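Appel à participation : figurants et petits rôles pour le long métrage « Brurnier »

Zindden Films prépare son premier long métrage et cherche des visages ! Pas besoin d'avoir fait du théâtre, ni même d'être déjà passé devant une caméra. On veut des gens curieux, disponibles, capables de rester debout un moment sans regarder l'objectif (c'est plus difficile qu'on ne croit).

Le film raconte le retour d'une ancienne vedette du muet dans la petite ville thermale de Brurnier, à l'été 1934. Jurgita Paju, qui l'a écrit et qui le réalise, tient beaucoup aux scènes de foule : le bal, la gare, la projection en plein air. Il nous faut donc du monde, de tous les âges à partir de 16 ans.

Nous recherchons :
– des figurants pour le bal et la gare, hommes et femmes
– 12 silhouettes parlantes, une ou deux répliques chacune
– trois musiciens sachant tenir un accordéon, un violon ou une clarinette
– une personne à l'aise avec les vieux projecteurs 35 mm, pour un vrai petit rôle

Le tournage dure 11 jours en août, à l'ancien cinéma Vellex et dans les rues voisines. Toutes les journées sont rémunérées, repas compris. Les costumes sont fournis et les essayages se font à l'atelier Boros. Cheveux longs bienvenus, tatouages visibles à signaler dès la candidature.

Pour postuler, envoyez deux photos simples (visage et pied, sans filtre), votre taille, vos disponibilités et quelques lignes sur un film que vous aimez – on les lit toutes, avec grand plaisir ! Candidatures à déposer au bureau de Zindden Films ou par le formulaire du site, jusqu'au 30 septembre 2025.

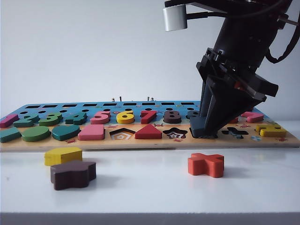 Puzzle en bois, formes et chiffres.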